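From: Marisa Pagano
Date: January 31, 2024
Subject: Re: Flutholm bridge layer, folding span

> The new version has 1436 parts and unfolds both halves of the
> span from one motor. It carries the Skestia truck without any
> sag. I think 2 more evenings and the instructions are done.
> Hoekstra

I'd like to believe the "without any sag" part. My copy of your last version had 1150 parts and the same promise, and the middle hinge dropped a full stud as soon as the truck's front axle reached it. Adding parts makes the span heavier, and the same small turntable still has to lift it.

One motor for both halves also worries me. The second half starts late on mine - there's slack in every gear between the hinges - and it lands crooked. I ran it 20 times in June at the Irnden meet and stopped trusting it well before the end.

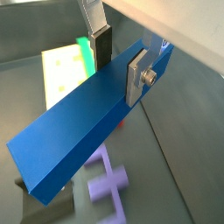 Would a worm gear at the second hinge cure the late start? It would hold the span up once it's open, but the slack comes from the gears before it and would still be there.

Please post a video with the truck on it before the instructions go out.

Marisa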